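Plokden Forum > Arms and Grippers > Faults and Repairs
Gripper keeps closing after target force is reached (squeeze bottle task)
Page 1 of 1

ktkoo
Posted 9:14 am
Hello all. I am looking for advice about a fault which I cannot explain fully. Sorry if my English is not perfect, I try to be exact.

We have a two-arm cell in our lab. The task is to take a plastic squeeze bottle of ketchup, tip it over a small tray, and put one drop on the tray. The fingers are parallel type, driven by a Hirano servo, and the force limit is set in the controller. I use 420 as the limit (raw units, not newtons). For two weeks in January it was working well.

Then in one run the gripper reached the limit and did not stop. The log shows the value going 400, 420, and then up to 1,098 before the motor cut out by itself. The bottle was squeezed hard and the sauce went out in a jet. No person was near. But I was going to put my hand there maybe one minute later to change the tray, so I take it seriously. 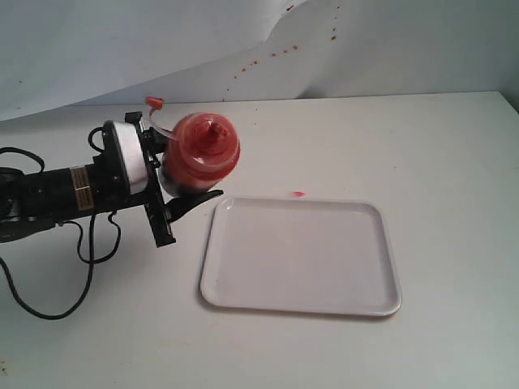
The force value is read through the same cable bundle that carries motor power, and I have started to suspect this bundle. When the wrist turns to tip the bottle, the cables have to follow. They are not fixed to the forearm at all, one loop stands up over the wrist and the rest hangs down under the arm and lies on the table. Could a bad contact there freeze the force reading for a short time? Or is this more likely a software fault?

What I already did:
Changed the fingers. No difference.
Updated the controller firmware. No difference.
Ran 900 cycles with an empty bottle. No fault at all.
Ran again with a full bottle. Fault came back on the same afternoon.

Kyung-tae Koo

brasswasher
Posted 9:52 am
Loose cables, full stop. I had the same on a Tetora wrist. Tie them down along the forearm with enough slack at the joint and try again before you touch any code. Also, what is the white sheet behind it? If that's to protect the wall then I would hang a new one, because right now you can't tell old splatter from new.

ktkoo
Posted 10:20 am
Yes, the sheet is for the wall. You are right about the spots. The line of small spots going up toward the right was there when I began to write notes, and I cannot say with certainty which run made each one. I will change it today.

m_oduya_bench
Posted 10:41 am
I don't agree that it is cables. Read the log again. If the reading froze, you would see 420, 420, 420 and then a jump. He says it climbed to 1,098. A frozen sensor does not climb. The sensor was fine and the controller saw every value and did nothing about it. That is a logic problem.

brasswasher
Posted 10:49 am
He gave us three numbers from the log. We don't know what is between them.

ktkoo
Posted 11:30 am
I checked. Between 420 and 1,098 there are only two samples, and normally there should be almost 400 for that length of time. So both of you can be partly correct. The values climb, but most of them are missing. 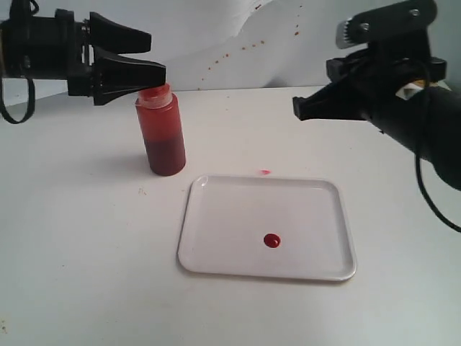 I also want to say something about the second arm, because somebody will ask. Both arms run from one controller and share one bus. When the left arm is near the bottle, the right one waits over the table on its own side. In the bad run the right arm was sending its status messages as usual and lost none. Only the left side had the gap. For me this points away from the bus and back to the left wrist.

m_oduya_bench
Posted 11:44 am
OK, missing samples changes it. But I still say the controller is wrong. If it gets no fresh force value for, let's say, five cycles, it should stop closing. It should not carry on with the last command. A cable can always fail one day. What is your timeout set to?

ktkoo
Posted 12:05 pm
I looked for it now. It is set to zero, and in the Drirko manual zero means "off". I did not set this. It may be the factory value, or it came with the firmware update, but the fault was there before the update, so I think it was always off.

tinfoilpete
Posted 12:31 pm
Zero meaning off is a terrible choice and it has bitten half the people in this section. Set it to something small. And why did the empty bottle pass 900 cycles? I'd guess weight. Full bottle, more load on the wrist, more sag when it tips, and the cable gets pulled a bit further.

brasswasher
Posted 12:38 pm
Which is what I said. Cables.

m_oduya_bench
Posted 12:46 pm
A cable started it and the missing timeout turned it into ketchup on the wall. If you fix only the cable you will be back here with the next one.

wendell_r
Posted 1:10 pm
Can I be the boring one. Forget the cause for a minute. Why is there a plan where a hand goes in to change the tray while the motors are live? Even with a perfect sensor I would not do it. Put the arms in hold with motor power off, change the tray, then start again. We had a pinched thumb on a much smaller gripper than this.

ktkoo
Posted 1:27 pm
It is not boring, it is a fair question. We used the software pause, and motor power stays on during it. From today the rule is: stop button pressed before anybody reaches over the table. It makes each run slower, but I accept it.

tinfoilpete
Posted 1:33 pm
Slower how? You only change the tray when it gets messy, no? One drop per run shouldn't need a new tray every time.

ktkoo
Posted 1:58 pm
We measure the drop, so the tray must be clean at the start of every run. Also sometimes a little sauce lands on the table behind the tray, and we wipe it.

ktkoo
Posted 4:46 pm
Update. I opened the connector at the left wrist. One pin of the force line was pushed back and made contact only when the wrist was straight. When I turned the wrist by hand to the tipping position, with the meter on it, the line opened. I replaced the connector, tied the cables along the forearm and set the timeout to five cycles.

Then I pulled the force line out on purpose during closing, with a foam block between the fingers. The gripper stopped. I did it several more times and it stopped each time. I have not yet run with a full bottle, I will do this tomorrow with the new sheet on the wall.

brasswasher
Posted 4:51 pm
Pushed-back pin, there we go. Post the log from the full bottle run when you have it.

m_oduya_bench
Posted 5:03 pm
Good that you tested the timeout by pulling the line. Please check the right arm too, it probably has the same zero in it.

ktkoo
Posted 5:10 pm
It had. Changed now. Thank you all.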